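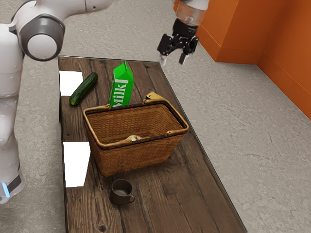 Last updated: 27 October 2018

Do you ship your sourdough starter?
Yep, anywhere in Australia! I post it dried, in a 28 g packet, with my feeding notes tucked in.

Mine's gone grey and smells like nail polish. Is it dead?
Nah, probably just hungry. Feed it twice a day for 3 days and keep it out of the fridge (mine sulks in there too).

Can I pick up from Bridlow?
You sure can, just email me first. I'm away for a bit in November, so get in early if you want Christmas loaves – they go fast!

Cheers, Natnael Tsegaye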